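Kudo Box Scores

A cleaned set of box scores from the Kudo League, a summer amateur baseball league with clubs in Lareo, Iltitz and Vernum. It holds 916 scheduled games, one row per game, plus a batting table and a pitching table keyed to the same game number.

Contents

games.csv – one row per scheduled game, with season, home club, visiting club, park, innings played and final score.
batting.csv – one row per batter per game.
pitching.csv – one row per pitcher per game, in order of appearance.
parks.csv – park names and the years each was in use.
notes.txt – corrections made by hand, with the old value and the new one.

Coverage

Of the 916 games, 761 have full batting and pitching lines. The rest have a final score only, or a line score by inning with no player rows. Check the column "level" in games.csv before you add anything up: F is full, L is line score, S is score only. Postponed games that were never made up are not in the set.

Coverage is weakest for the Vernum home games in the early seasons. The scorebooks for those were kept in pencil and several pages can't be read.

How the tables were made

Scoresheets were typed in twice, by different people, and the two versions compared by script. Where they disagreed, the sheet was read a third time. Each team's runs in batting.csv add up to its final score in games.csv for every game at level F. Putouts don't always come to three per inning – local scorers often skipped them – and they were left as written.

Player IDs are the club code plus a number. A player who changed clubs keeps his first ID. Two players with the same name were merged only if the birth year also matched.

Known problems

Sacrifice flies were counted as plain sacrifices before the league changed its form. On-base percentages from those seasons will be slightly off.
Earned runs are blank, not zero, where the scorer didn't mark them.
Some seven-inning doubleheader games are listed as nine. Around 100 rows are affected, all in the Iltitz home schedule.
Pitch counts exist for only one season and shouldn't be used for anything serious.

Loading

All files are UTF-8, comma separated, with a header row. Dates are year-month-day. Read the ID columns as text or the leading zeros will be lost.

Corrections

Send the game number, the field and a scan of the sheet if you have one. Fixes go out with the next release, normally in June.

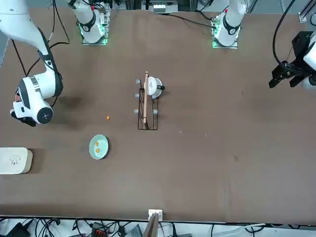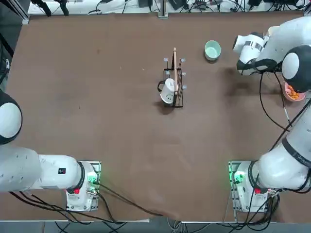
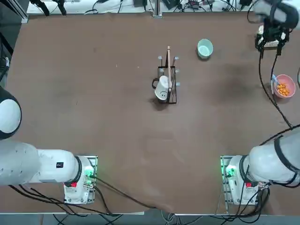

Lareo, September 2020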